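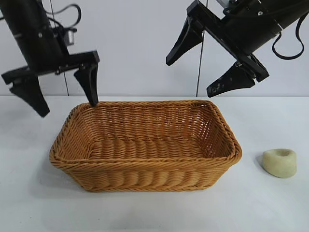
The wicker basket on the white table, with the small round piece next to it.

Baskets and Small Things – Gallery

Welcome to the basket page of Flernusa. I started this gallery in April 2023, when I moved my work table to the wall and finally had a clean white surface to put things on. Before this I kept all my baskets in the hallway, one inside the other, and I could never find the one which I needed.

I am not a professional weaver and I don't sell baskets. I like to use them, to repair them a little when they break, and to think about what should live in each one. Many people write to me with questions about the basket which opens this page, so most of the notes are about this one. I hope they will be useful for you also.

The basket

It is a rectangular one, in a warm honey color. I bought it in a small household shop in Collum, where they had it on the lowest shelf behind the bread boxes. I paid a little more than I wanted, but I have not been sorry for it.

The rim

The part I like the most. It is thick and twisted like a braid and it goes around all four sides. When I choose a basket I always look at the rim first. If the rim is thin, the basket will lose its shape after one or two years of carrying. A thick rim is also kinder for the fingers.

The weave

On the front the strands make round loops in rows, and the back wall has a finer pattern with small gaps. For a long time I did not notice that the walls are different. Small gaps are good for onions and garlic, which need air. They are not so good for buttons or for paper clips, as I learned at home.

The floor

Flat, with ridges. A cup does not stand very well on ridges, so if you want to carry cups you should put a folded cloth first. I use an old kitchen towel, folded in three.

The sides

They slope gently. With sloping sides you can take things out more easily, but you lose some place at the bottom. My napkins fit if I fold them one more time than usual.

The small round piece

It has a pale color between cream and green and there is a shallow hollow in the top. The surface looks a little rough. Visitors give it many names – a donut, a candle holder, a stone. I call it simply "the round one". It looks good alone on a white table, and it looks good also in a basket with other small pieces, if there are not too many of them.

The white table

I tried a dark cloth under the baskets in September and I did not like it. The honey color became heavy and brown. On white you can see the pattern of the strands and also the soft shadow, so I stay with white.

Notes about care

Several readers asked how I clean wicker. I use a dry brush with soft hair and I go along the strands, never across them. After the brush I take a cloth which is only a little damp. Then the basket must dry in the shade for a full day. Please do not put it on the radiator. I did it one time with a basket from Rahman and two strands on the corner cracked.

If a strand comes out, don't cut it immediately. Make it wet, wait until it is soft and push it back under the next one with a blunt needle. The brown thread from Zendier is strong enough to hold a loose corner, and after some weeks you don't see it anymore.

For dust between the loops an old toothbrush is the best tool I have found.

About the gallery

There are 671 pictures in my whole collection now – baskets, boxes, trays and small objects for the table. I put them on the site slowly, because for each one I want to write at least one line. The next page will be about trays with handles. If you have a basket with an unusual rim, please send me a letter with a few words about where you found it. I read all of them, but my answer can take some time.

Contact: use the letter form | © 2023 Flernusa | Back to top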